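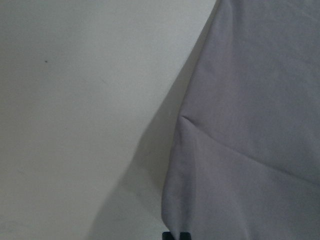
Wrist cam view, cloth edge with its shadow right next to it.

OK so, shadows. Spent most of the week on shadows and I want to get it down before I forget what I changed. Messy post, sorry, writing between runs.

Background for anyone who skipped the last one: two arms, one cloth, and a stack of code that is supposed to find an edge, grab it, and fold. Perception is mine. The planner is Grumcombe, which I also didn't write but somehow maintain now. Logging goes through Dronitz. The whole thing gets built on the Durnesik machine, where the compiler is old and everybody is scared to touch it, me included.

The edge finder worked great from the head camera. Then we moved the last bit of the approach over to the wrist camera, for precision, and it started picking the wrong line. Every time the light came from the far side you'd get a soft dark wedge next to the fabric, and the segmenter would happily eat the wedge. Mask grows, edge moves out, grasp target lands on bare table. Gripper closes on nothing. And the success check said success! More on that below, it's embarassing.

Worst case in the logs was 17 mm off. Doesn't sound like much. With fingers that narrow it's the whole grasp.

Things I tried, in order:

Threshold on brightness. Lol no. Shadow is darker than the table but so is half the cloth.

Threshold on color. Better. Falls over when auto white balance wanders, and it wanders a lot when the cloth fills most of the view. Turned auto white balance off. Should have been off since day one. If you take one thing from this post go check yours.

Texture. This is the one that stuck. Fabric is fuzzy up close, table mostly isn't, and a shadow doesn't add any fuzz. So: small patch, local high-frequency energy, compare to the table patch we grab at the start of each run. Dumb and cheap. Runs inside the 31 ms we get per frame with room left over.

Edge softness. Real edge is crisp, shadow edge is a slow ramp. Works great until the cloth bulges up off the table and the real edge goes soft too, so now it's only a tie breaker with a low weight. I keep wanting to turn the weight up. Leave it alone.

Also masked out the gripper tips. They sit at the bottom of the view and they're the darkest thing there, so any normalizing you do gets pulled around by two little black nubs. Static mask doesn't quite work as the fingers open and close, so the mask is a function of finger width now. Ten lines of code. It had been skewing the histogram since forever and I blamed the lens, sorry lens.

Specks on the table: ignored. Anything smaller than the patch size gets dropped before it can be part of an edge. Had a run in February where a dot became a corner candidate and the planner drove over to say hello.

Now the two arm part.

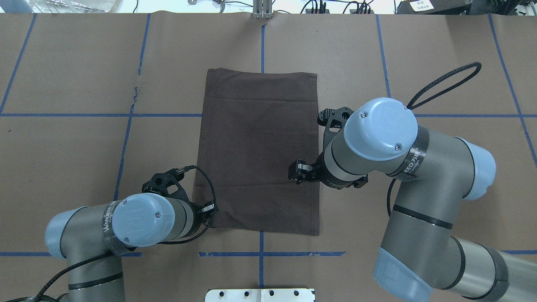 Page last changed: March 26, 2021

Left gripper at the bottom corner of the cloth, right one over the side edge. That's about the point where Grumcombe has to decide who moves first, and that's where I lost two evenings.

The way it used to work: each arm gets a target, each arm plans, and the plans get checked against each other at the end. If they collide, throw both away and start over. Fine when the targets are far apart. When both arms want the same small rectangle of cloth you throw away plan after plan, and sometimes it just sat there. No error. The arms looking thoughtful.

New way, plan the left arm first, freeze it, treat it as a moving obstacle with timestamps, then plan the right one around it. If the right one fails, swap the order and try once more. If that fails, give up and say so in the log, in words, with the joint that was the problem. Prioritized planning, it's in every textbook, I know. It can miss solutions that a joint search would find. Don't care so far, for this job the misses are rare and the speed is nice.

What did bite me was the cables. The collision model had the links and the fingers and nothing for the cable loop that sticks out past the wrist. So the planner thought it had space that it did not have. I put a fat capsule around each wrist to stand in for the loop. Way too fat, probaly. It rules out poses that would be fine. But the loop moves depending on how the wrist is turned, and I'm not going to simulate a cable for this. Somebody else can simulate a cable.

Second bug, smaller and dumber. The cloth frame. Perception publishes it with the long side as x. Planner read it with the long side as y, except for one code path, where I had "fixed" it locally last year. So single arm grasps were right, two arm grasps were rotated, and then re-grasps after a rotate were right again by accident. Fixed now in one place. There is a unit test. The test has a very rude name and I need to change it before the merge.

Third thing, the tape. The blue lines are great for us humans, and the camera calibration check uses them too. A tape line running under the cloth also looks a LOT like an edge to a naive edge finder. We project the known grid into the image now and down-weight any edge candidate that sits on a grid line. Problem: if someone lines the cloth up nice and neat on the tape, the true edge gets down-weighted too. Hasn't happened in a logged run yet. Will happen. Paper seams aren't in the grid model at all, so those still sneak through now and then, the ragged ones more than the straight ones.

Now the success check. Oh boy. It looked at finger width after closing. If the fingers stopped before fully closed = something is between them = success. Except the tolerance was set wider than the cloth is thick, so fully closed on nothing also counted. Every empty grasp was logged as a good one. I don't want to talk about how long that was in there. Dronitz has the raw widths, so I could go back and relabel: 114 grasps, of which 25 flipped from good to bad. Ouch. That is also why the graphs in the older post are wrong. I'll put a note on it.

Check is two parts now. Finger width with a sane tolerance, then a tiny lift, then a second look from the wrist camera for texture between the fingers. If the two disagree it's marked "unsure" and doesn't count either way. Adds time to each grasp. Worth it. 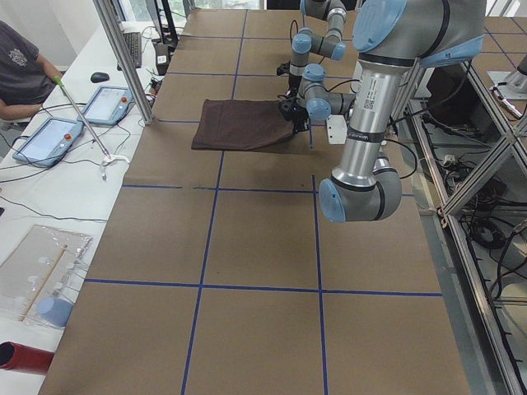 Why bother with the wrist camera at all, one reader wrote under the February post, when a fixed camera beside the table never gets its view blocked by its own gripper, and couldn't you just put two of them up and be done? Same comment also said that learned segmentation would kill the shadow problem in an afternoon.

Fair on the first one, mostly. The side view is nice and steady and we do use it, for the coarse pose and for checking what went wrong afterward. But once an arm leans in, it hides the exact bit you care about, and from that distance the edge is only a few pixels wide. Two cameras means both of them get blocked at different times and then you write the code that decides which one to trust. I've written that code before. Didn't enjoy it. What I might do is let the side view veto – if it says the edge is nowhere near where the wrist camera puts it, stop and look again. That would've caught the 17 mm one easily.

On learned segmentation, yeah, maybe. I did try a small model. Good on the cloth it was trained on, shaky on a new one, and when it's wrong I've got no knob to turn. The texture thing has one knob. Not religious about it. If someone gives me a labeled set with decent shadows in it I'll run both side by side and post the numbers, good or bad.

Other stuff while I'm here:

Muñoz sent over the new calibration script. It's much faster, but it writes angles in degrees and everything of ours reads radians. There's a converter in the tools folder. Use it. Please.

Timestamps: wrist camera stamps on arrival, not on capture. So during motion the mask lags the pose a bit and the edge seems to slide. I subtract a constant for now. Ugly, works at slow speed. If you raise the approach speed, redo the constant.

Dronitz replay now shows the mask on top of the raw frame with the chosen edge drawn in. Should have built that first, would have saved me days. Press m to toggle. Press it twice if it hangs, I dunno.

Grumcombe config got renamed, the old name still loads but prints a warning, and the warning goes away in the next release along with the old name. Update your launch files.

Todo for next week: the veto thing, a less fat cable capsule, seams in the grid model, rename the rude test. Then actual folding again, hopefully with the second fold, where the cloth is double thick and the finger width tolerance is going to be wrong in the other direction. Already have a branch for that. It doesn't compile on Durnesik.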